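De: Severino Calvo
Para: lista Stimano -- traducción y revisión
Fecha: lunes, 26 de abril de 2021
Asunto: Re: Colosenses 4:3, "puerta para la palabra" y notas al pie

Hwa-young Lim escribió:

> Severino, en el borrador que circuló Csenge el versículo 3 dice
> "que Dios nos abra la puerta de la palabra". En la revisión anterior
> teníamos "una puerta para la palabra". ¿El cambio es deliberado?
> Pregunto porque la guía de estudio de Troltis ya está maquetada con
> la lectura antigua y habría que corregirla en 2 sitios.
>
> Segunda cuestión: en el versículo 6 falta la nota sobre la sal.
>
> Hwa-young

Hwa-young, lista:

Respondo por partes.

1. Versículo 3

El cambio no es deliberado. El griego dice thyran tou logou, sin artículo delante de thyran. El genitivo admite dos lecturas: puerta por la que entra la palabra, o puerta que se abre para que la palabra salga. En ambos casos el sustantivo es indefinido, y "la puerta" introduce una determinación que el texto no tiene. Propongo restituir "una puerta para la palabra" y dejar la guía como está. Comparad con 1 Corintios 16:9 y 2 Corintios 2:12, donde Pablo usa la misma imagen y donde ya traducimos con indefinido.

La petición va seguida de un infinitivo, lalesai, que tomo como final: "a fin de dar a conocer el misterio de Cristo". Tahsin prefiere "para hablar del misterio". Acepto la segunda, más cercana al verbo y más breve. "Declarar", que aparece en algunas versiones, lo reservaría para el versículo 4, donde el verbo es phaneroso y pide algo como "manifestar".

2. Versículo 5

Ton kairon exagorazomenoi. El borrador dice "redimiendo el tiempo". Es la lectura tradicional y se entiende mal: en las pruebas de lectura de Clisgate, 8 participantes la explicaron como "recuperar el tiempo perdido". Propongo "aprovechando bien cada ocasión" en el texto y la forma tradicional en nota. Hay que mantener el paralelo con Efesios 5:16 -- si se cambia en un sitio, se cambia en el otro.

"Los de fuera" se queda. "Los no creyentes" es una glosa. 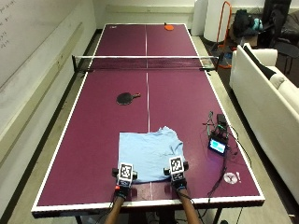
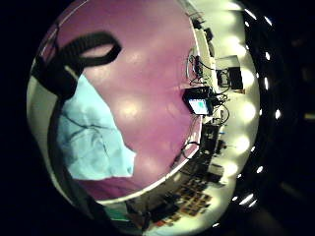

3. Versículo 6

La nota sobre la sal se perdió al pasar el archivo al formato nuevo. La tenía Seon-mi en su copia y la transcribo:

"Sazonada con sal: expresión que en la literatura griega puede aludir al ingenio en la conversación. En el contexto judío la sal acompaña también las ofrendas (Levítico 2:13). El texto no obliga a elegir."

Quitaría la última frase, que no informa de nada. El resto me parece correcto. Falta decidir si la nota remite a Marcos 9:50; yo la añadiría, sin comentario.

En cuanto a en chariti, el borrador dice "con gracia". Csenge señaló que en español de uso corriente eso suena a chiste o a soltura. Es cierto, pero "amable" elimina la resonancia con 1:6 y 4:18, donde charis es la gracia de Dios. Mantengo "con gracia".

4. Formato de las notas

Quedan por unificar estos puntos:

-- Las referencias cruzadas van entre paréntesis y con el nombre del libro completo. En el capítulo 3 hay abreviaturas.

-- El griego se translitera sin acentos. La tabla es la de Seok; no usar la del manual antiguo, que distingue las vocales largas con un signo que la tipografía no tiene.

-- Las notas textuales se separan de las explicativas. En 4:8 la variante ("para que sepáis cómo estamos" / "para que él sepa cómo estáis") es textual y ahora figura entre las explicativas.

-- Ninguna nota debe pasar de unas 2 líneas en la columna impresa. La de 4:16, sobre la carta de Laodicea, sobrepasa ese límite con mucho y habrá que pasarla a la introducción.

5. Plazos

El capítulo 4 debería quedar cerrado antes de empezar Filemón, por los nombres comunes a ambas cartas (Onésimo, Arquipo, Epafras, Aristarco). Tahsin lleva la lista de nombres propios y pide que no se toque ninguno sin avisarle. La entrega a imprenta sigue prevista para agosto.

Si alguien tiene objeciones al versículo 5, que las mande a la lista y no a mi dirección particular. Las de los versículos 3 y 6 las doy por resueltas salvo que Csenge diga otra cosa.

Un saludo,
Severino Calvo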